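By November the arm had its own corner of the shared shop in Hokport, and she had printed the bracket six times. The last one held.

She spread her mother's tablecloth over the table, set out the basket, and typed 200 into the speed box. The program had failed 138 times. She pressed the key anyway.
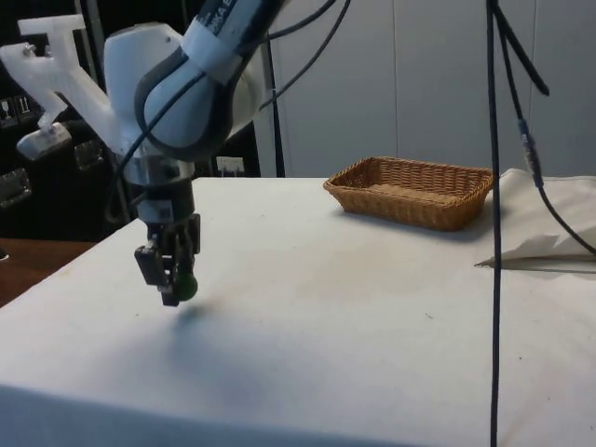 The green ball in the gripper, over the tablecloth.

She kept her hand near the stop button. The basket was a short reach away. "Go on," she said, and the elbow began to turn.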